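Print this page | E-mail this article

Posted 17th July
By the Tamulcombe Shared Workshop build group

4. Hand and Wrist Integration

4.1 Mechanical arrangement

The build, which members call Stan, was assembled in the shared workshop at Tamulcombe over three months of evening sessions. Section 3 covered the shoulder and elbow. The present section deals with the part of the arm beyond the last large rotary joint, where most of the rework took place.

Each hand has four fingers and an opposed thumb and is bolted to a short metal wrist section. The wrist carries the full bending load of the hand and whatever it holds, so the bolt pattern was drilled on a jig and checked against the opposite arm before final assembly. The first pair of adapter plates was out of true and was scrapped. The second pair was cut from thicker stock and has been kept.

Power and data reach the hand through an external cable. Internal routing was tried first and given up when the conductors chafed at the joint bore. The external run leaves the wrist to one side and follows the arm, with a connector part of the way down so that the hand can be removed without opening the forearm. Enough slack is left at the wrist for full rotation in either direction.

4.2 Rest pose and clearance

All bench work was done over a wooden table. Before each session the hand was brought to a rest pose a short distance above the surface, with the fingers extended and the thumb set low (Figure 3). The thumb is the first part to touch if the arm sags, and the clearance beneath it was therefore used as the reference for the zero offset of the elbow.

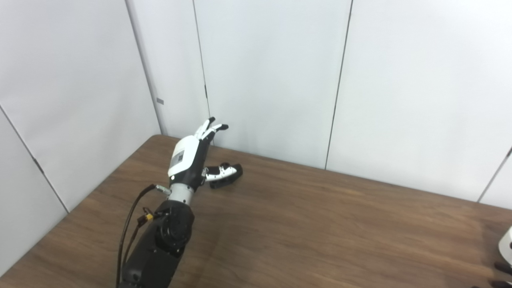
Figure 3. Hand in the rest pose above the table, with the external cable run along the arm.

Iltel, commenting on the draft, objected that a thumb reference mixes two errors, since any play in the thumb joint will be read as sag in the arm, and asked why the underside of the wrist was not used instead. The point is accepted. The wrist underside was not used because no feeler gauge in the workshop was long enough to reach it squarely. Thumb play was measured separately and subtracted from the offset.

4.3 Repeatability

The arm was commanded from the rest pose to a raised pose and back for 300 cycles, with the clearance under the thumb tip recorded after each return. The offset drifted during the early cycles and then settled. The drift was traced to the clamp on the elbow encoder, which had been tightened by hand. After the clamp was retightened with a torque driver the test was repeated in full, and no trend could be separated from the reading error of the gauge.

A longer run of 4000 cycles was planned with the hand unloaded. It was stopped at cycle 519 when the controller reported a lost connection. Reseating the connector cleared the fault. The strain relief has since been moved closer to the joint, and the long run has yet to be repeated.

Related items
Section 3: Shoulder and Elbow Assembly
Section 5: Controller Wiring and Emergency Stop
Parts list, revised April
Notes from the Pestville bench: Adapter Plates on a Small Mill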